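Skerkell hand gripper, long thread. We've had the kit on trial since January and I said I'd write it up once the trial ended. It has now ended. I paid for the trial at the normal rate and nobody at Skerkell has seen this first.

Who I am, for anyone new: I run a small outfit that collects demonstrations for people training household robots. Six of us on a busy week. Usually it's me, Hanne Keskinen and Kyrylo Hnatiuk.

What you get in the case: two hand-held grippers, a camera for each, two chargers, a calibration board, spare rubber pads and a printed booklet. The booklet is short and mostly fine. The page on pairing is wrong, use the one on their site.

Price. We paid 300 a month for the pair, support included. Buying outright is by quote only and I'm not going to post the quote. Ask Jörg Rothe on their sales side, he answers email.

Setup took me most of a morning the first time. Kyrylo does it in 12 minutes now. The slow part is calibration, which you repeat if you take the camera off its mount, so don't take the camera off its mount.

Weight: fine for an hour. After that your wrist knows about it. We swap hands at the half hour and swap people at the hour. Hanne has small hands and found the trigger a stretch. There's a shorter trigger listed as an accessory, we didn't try it.
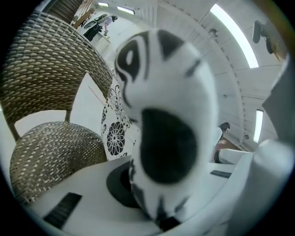
Soft things are what I most wanted to test, as our last kit (the Trorden one) was poor at them. Skerkell's fingers are rounded and the contact is done by rubber pads, and that suits plush very well. You can hold a toy right up close to the body of the gripper, like the white one with the black markings and the big open mouth, and it stays put when you turn your wrist. The cost is the view. With a toy that size held in close, it fills the middle of the picture and goes a bit soft, and whatever is directly behind it is lost to you. The edges still give you plenty, very bent. Look at what the lens does to the wicker chair.

That bend matters if you're buying. It's a very wide lens and the footage needs software that expects it. Skerkell's own tool handles it. Our older scripts did not, and Delwyn Sutcliffe spent two days on them before giving up and using theirs.

It also means the camera sees most of the room. Anyone working nearby will be in your recordings. Get consent from everybody in the building before you start, including the ones who say they'll keep out of the way. Their terms leave this entirely to you, so read that section.

Lighting. Bright strip lights were all right on the whole. White object, white gripper, white walls is the hard case and exposure wandered a little when we moved quickly. You can lock it in the settings. It's off by default and I think it should be on.

Hard things. Mugs good. Cutlery poor, thin handles slip down between the pads. Books fine up to a normal paperback, anything heavier twists. Folded towels very good. Keys, don't bother.

Tracking. We lost it in 31 recordings over the whole trial. Most of those were in a plain corridor, where there's very little for it to lock on to. Rooms with furniture and patterned things in them gave us hardly any trouble.

Battery: they say a full afternoon. We got a bit less than that and charged over lunch. The charging port is under a rubber flap that will come off eventually. Ours has.

The pads wear. We went through one full set of spares and the replacement set took roughly two weeks to arrive. Order them before you need them. They go on with a single screw each and the screw is tiny, do it over a tray.

Support was Oskari Ojala nearly every time. Quick on small questions. Slower on the upload fault we had in the spring, which was fixed by a firmware update in the end. No recordings lost, but we did have to send a batch twice.

People will ask about the Salminen. I've used it for one day at somebody else's site, so take this lightly. Lighter in the hand, narrower view, hard fingers. If you mainly do kitchen stuff I'd try that one first. For toys, clothes and bedding I'd take the Skerkell.

Things I'd like changed: exposure lock on by default, a better flap, the pairing page corrected, and a second size of trigger in the box instead of sold separately.

Are we keeping it? Yes, one pair, on the yearly plan. The Serance job is nearly all soft items and it would be daft to switch halfway through.

Replies are open. I can't share raw recordings but I can answer questions on pads, mounts and file sizes. If it's about calibration, ask Kyrylo.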